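Workshop Notes > Home Builds > Gripper

The gripper meets the laundry

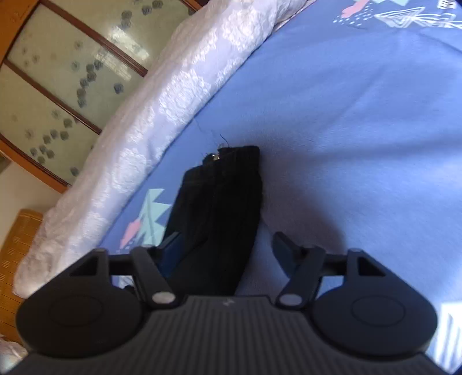
Jaws open over something black and fuzzy, on the good blue sheet.

I've been promising a proper update on the hand-held gripper since the start of November, and my sister-in-law Ludmila has asked after it twice now, so I've made a pot of tea and I'm going to sit down and write one.

The body is finally the one I wanted, dark grey with the ribs running in toward the middle. I went through 3 versions before this (the second one is propping up a tomato plant, poor thing) and the ribs make it so much nicer to hold. The finger arms each turn on a silver pin, and I'm fond of those pins! Dalibor turned them for me at the Oltport shed, and he wouldn't take anything but a jar of pickled beets for his trouble.

Soft things are what I'm after at the moment. Blocks and cups were easy enough months ago, but cloth slumps and slides and hides its own edges, and dark cloth is a particular nuisance, all shadow and no outline. I've been working on the bed, with the patterned sheet underneath and the lacy blanket rolled out of the way, and my knees much prefer it to the garage floor. One evening I did 11 goes in a row and forgot the soup.

I do still want to change the tips. One comes to a thin jaw and the other is flatter, more like a paddle, and I keep going back and forth on which I'd like on both sides. Jarmila says rubber. Dalibor says leave it alone and go outside. If you've got a favourite grippy material that won't snag on knits, please tell me in the comments, and I'll cut a pair on the weekend if my back allows.

Contact | © Culau Workshop Notes | Back to top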